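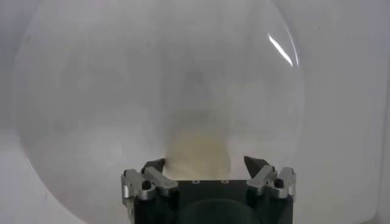
Clear dome, bright reflection at upper right.

Search this forum Enter keywords Go

Peat core storage before the Denddale residency
3 min read

tamarack_ed
We have 46 short peat cores from the Nolwood bog edge, pulled for the Denddale artist residency in March. Half go to the pollen people, half get used in the sound and print work. They are in split PVC, wrapped in film, sitting in a walk-in cooler at 40 F. How long before the top sections are useless for pollen counts?

Xiaoqing Su
Pollen itself will outlast all of us. Your problem is mold on the cut face and shrinkage along the core, which throws off your depths. Wrap twice, press the air out, and log the length of each section now so you have something to compare against.

fenwalker302
Disagree on wrapping twice. Two layers trap condensation between them and the labels come off. One layer of film, then a sealed sleeve, label outside the sleeve and another at the top end of the tube.

Xiaoqing Su
A sleeve is a second layer.

fenwalker302
A sleeve isn't in contact with the sediment. Different thing.
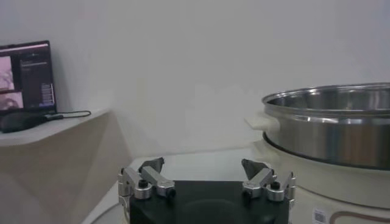

tamarack_ed
Either way I have to redo them, so I'll go with film plus sleeve and measure as I go. Next question. The print group wants to cut their halves on Thursday, before the pollen halves are subsampled. Does the order matter?

kettlepond
Yes. Subsample first. If the artists' halves get cut in the same room you will have dried peat dust on every surface, and it carries modern pollen along with the old. We lost most of a Lumanlan transect that way. Site 214 had pine right down to the clay.

fenwalker302
Could have been smearing in the corer. Did you clean the outer face before sampling?

kettlepond
Scraped across, never lengthwise. The duplicate core was opened in a different building and came out fine.

Xiaoqing Su
One duplicate is thin evidence, but I'd still subsample first. It costs you a morning. Also check what permission you have. The Kornasance permit we worked under covered removal for analysis only, and prints for sale needed a separate letter.

tamarack_ed
Ours says "research and interpretation." I'll ask the land office whether a print counts. Cutting is moved until the pollen halves are done.

Related threads
Russian corer or Livingstone in shallow peat?
Hydrophones in bog pools: cable length
Boardwalk access at Nolwood after rain
Refilling core holes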